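Drernilport opens orders for Mugo shelf-picking package

06/05/2024

Drernilport has begun taking orders for Mugo, a software and training package that teaches humanoid robots to collect items from open shelves. The company said the first 14 customers will be served from its Troltitska office.

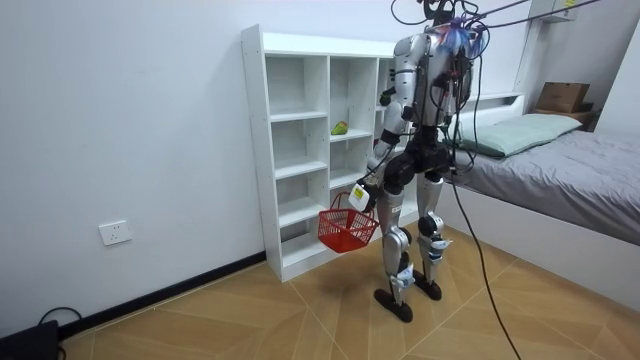 A humanoid robot holds a red shopping basket beside a white shelving unit.

Mugo is sold as a yearly license and does not include a robot. Buyers get the control software, a set of ready-made picking routines and 76 hours of remote support. A smaller kit called Skirnemeo, meant for schools and labs, comes with 14 hours.

"People already have the hardware," said Dragica Gashi, product manager at Drernilport. "What they ask us for is a task they can run in the first week."
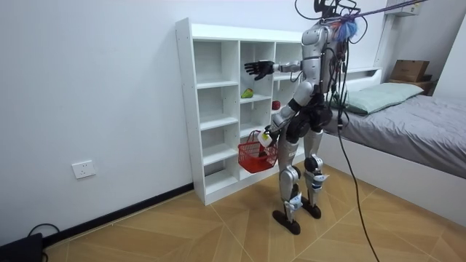 Gashi said the company chose basket picking as the opening routine after a trial that ended in March. It uses both hands - one to carry, one to reach - and needs only ordinary shelves and groceries. The trial covered 119 sessions.

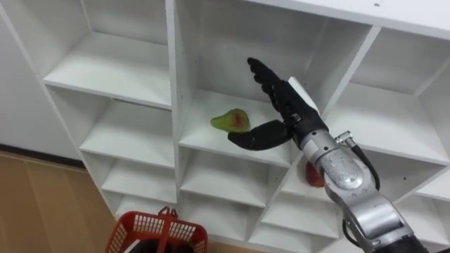 Can buyers add items of their own?
Each license allows up to 200 new items, which the customer records on site and uploads for training.

Fruit is among the items covered by the standard routines. Glass jars and soft bags are not supported in this release.

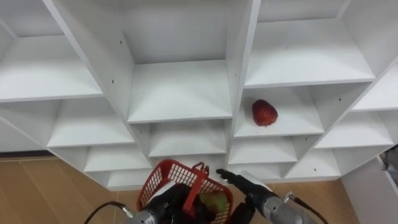 Photo: Drernilport

Orders are open to customers in the United States and Canada. Pricing is given on request and depends on the number of robots - Skirnemeo is limited to one robot per license. Drernilport has not set a date for sales in other countries.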